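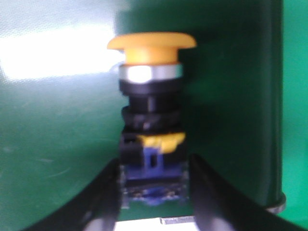
One reader wrote in to ask whether the Harard recipe cards could be used in a school cookbook without asking first, and whether the old spellings had been tidied up. Yes to the first, so long as you credit the collection, and mostly no to the second. We've left "flavour" and "flavor" as the cooks wrote them, along with all the crossings-out we could make out.

About this collection

Harard Kitchen Cards is a set of 564 handwritten recipes, typed up over a good many winter evenings and a fair amount of tea. The cards came out of kitchen drawers in Illard and Jibrin, and they run heavily to slices, jams and puddings (if you're after dinners, you'll find the pickings a bit slim, sorry!).

What's in each row

title: as written on the card
town: Illard or Jibrin
body: the full recipe, line breaks kept
notes: margin scribbles, such as "too sweet, halve it"

Known gaps

Oven temperatures are missing from 200 of the cards, and "a moderate oven" is all you'll get on plenty more. There are 4 cards in the jam folder with water stains over the sugar quantities, so please don't guess at those.

Version 3, Saturday, March 7, 2026. The Wusolero cards will be added in May.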